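4.3 Checking the perception overlay before you let the planner move anything

Undeo ships with the planner disabled. Leave it that way until you have finished this section, whatever the quick-start card says. The Lesora detector reports a confidence score for every object, and new users tend to trust it far more than it deserves.

1. Open the Undeo console and load your arm profile.
2. Select Perception > Live, then Overlay > Raw. Do not use Overlay > Smoothed. Smoothing hides dropped detections.
3. Put one object on the work surface, inside the arm's reach.
4. Leave the arm still and log 70 detections.
5. Open the log and read the position columns yourself. The green "Stable" badge only means that the last 13 entries agreed with each other – they can agree and all be wrong. 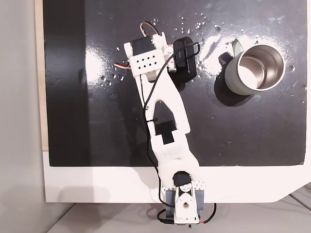
Figure 4-2. Arm and mug on the glossy black board, seen from overhead.

Note: A shiny board is a hard test for Lesora. Glare patches can be returned as objects, and a shadow next to a real object can pull its outline sideways. If you only ever test on a matte surface you will get nice numbers that tell you very little.

6. Set Minimum Confidence to 50. The factory value is 66. Jussara Moura, who maintains the detector settings, argues for the higher value on the grounds that it gives a cleaner overlay. It does, and it also throws away the weak false detections you are trying to find in this step.
7. Mark each false detection with Tag > Ghost. Do not delete them. The Mekex replay tool needs them in section 4.5.

Caution: "Auto-mask" removes ghosts from the overlay only. The planner still receives them in release builds dated before August 12, 2023.

4.4 Choosing an approach side

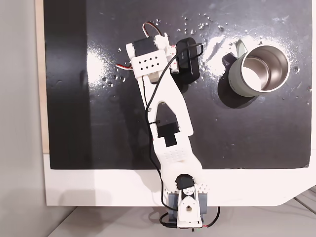 Amaral, the grasp planner, picks an approach side from the object outline and the distance to the gripper. It claims to recognize handles. Treat that claim with care and check the drawn approach arrow each time. With the mug handle pointing toward the upper left, as it does here, an arm reaching up on the left may get a plan that looks short and sensible but brings the gripper in against the handle. Compare the arrow with the handle direction before you accept.

1. Select Plan > Preview. The arm must not move during preview. If it does, cut servo power and reload the profile.
2. Rotate the approach arrow by hand if it crosses the handle.
3. Check that the cable along the arm has enough slack for the previewed path. Amaral does not model cables – there is a setting called "Cable aware", but it only slows the wrist.
4. Save the plan under a new name. Overwriting a plan also resets Minimum Confidence to the factory value.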